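Sarkwood library gets its Saturdays back

Tuesday, July 6, 2004 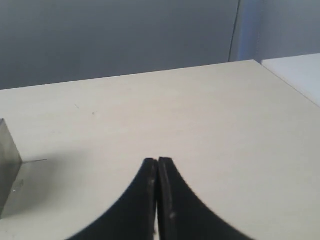
Well, it's happened. Sarkwood library is going to open on Saturdays again, starting this weekend, and I don't mind telling you I did a small dance in the kitchen when Blandine Le Goff rang to let me know. It has been shut at weekends since January, when the county trimmed the hours, and anybody with a job and a bus to catch has been more or less locked out of it ever since. I went over yesterday afternoon to have a nose round the back reading room, which has been given a going-over while the builders were in. Plain grey walls, nothing hung on them yet, and a pale cream table top with a few dark specks and a thin scratch on it. I liked it straight away. You could spread a whole newspaper out on a table like that and still have room for your elbows.

The new hours are ten till four on Saturdays, with the weekday hours staying as they are (which means still closed on Wednesday afternoons, so don't go marching down there with your returns like I did in the spring). The children's corner will open at the same time as everything else. There was some talk of it starting later in the morning, but that has been dropped, and quite right too, as anyone who has ever been up since six with a toddler could have told them.

For those who missed the row, it went like this. The county said back in the winter that Saturday visits had fallen and that it could no longer pay for the staff. Lots of us said that visits had fallen because the place kept closing early, and round and round we went. A petition was left in the chemist's, the post office and the Praltov bakery on Mill Road, and by the time it was handed over it had 437 names on it. I was in the queue behind a lady who signed it, crossed herself out so she could put her proper married name, and signed again underneath, so I hope somebody checked!

The money was the sticking point. Running the extra day until next spring will cost £3887, which doesn't sound like a fortune until you try to find it down the back of a sofa. The parish council has agreed to put in half. The rest is coming from the Ledesma fund, the one left to the village for "reading and the improvement of the young", which has mostly been spent on school prizes up to now. I asked whether the prizes would suffer and was told no, there is enough put by for both this year. Next year wasn't mentioned, and I shall be asking again.

Cristóbal Carrasco, who has run the desk for longer than most of his borrowers have been able to read, sounded pleased and a bit worn out when I caught him. "I've had people knocking on the window on a Saturday while I was only in to water the plants," he told me. "Now I can let them in." He'll be doing alternate Saturdays himself. A part-timer from the Skustholm branch will cover the others, and he asked me to say that she knows the catalogue perfectly well and that people needn't save up their questions for him.

Blandine, who organised the petition and has barely talked of anything else for six months, was less inclined to celebrate than I'd expected. She pointed out that the arrangement only lasts until the spring and that the county will be looking at the borrowing figures before it decides whether to take the cost back on. "If everyone who signed took out one book a month we'd be home and dry," she said. I promised her I would, and then remembered that I have a gardening book at home that was due back in May. I've since paid the fine. It came to rather more than I'd have liked, and no, I'm not telling you what it was.

A few practical bits I picked up while I was there. The photocopier is working again and has gone up to 8p a sheet. The large print shelves have moved nearer to the front door, and the local history boxes, which used to sit on top of them, are going into the back reading room once the shelving is up. If you want to look at the old parish maps before then you'll have to ask at the desk and be patient, as they are in a cupboard behind several other things. Reservations made at Skustholm can be collected here from now on, so that's one less trip on the number 2 bus for those of us at this end of the valley.

There's also to be a book sale on the first Saturday, out on the grass if it's dry and in the entrance hall if it isn't. It's mostly withdrawn stock, thrillers and cookery by the look of the boxes, with a good run of railway books that I expect will be gone by five past ten. Donations are welcome but Cristóbal begs you, please, no more encyclopaedias. He has three sets already with the same volume missing from two of them. Paperbacks in decent shape are what sell, and children's picture books most of all.

I did ask about the toilet, as several of you wrote to me about it after my last piece. It has been mended, in the sense that it flushes, but the lock still needs a good hard shove and I'd suggest humming. A plumber is meant to be coming back for the tap. The ramp at the side door is finished and has a proper handrail now, and the bell there has been fixed as well, so nobody should be left standing out in the rain with a pushchair as happened to my neighbour at Easter.

One thing that hasn't been settled is the evening reading group, which used to meet on Thursdays and has been squeezing into the back of the Praltov bakery since the cuts. They would love to come home, but that would mean somebody staying on to lock up, and the money doesn't stretch to it. The bakery says they can stay as long as they like, and I gather the buns have brought in two new members, so they may not be in a tearing hurry to leave.

Doors open at ten on Saturday. Bring your card if you can find it, and if you can't, they will make you a new one at the desk for a pound. You'll need something with your address on it, a gas bill or similar. Anyone who'd like to help carry boxes for the sale should be at the side door by nine, and Blandine says to bring your own tea as the kettle has gone missing.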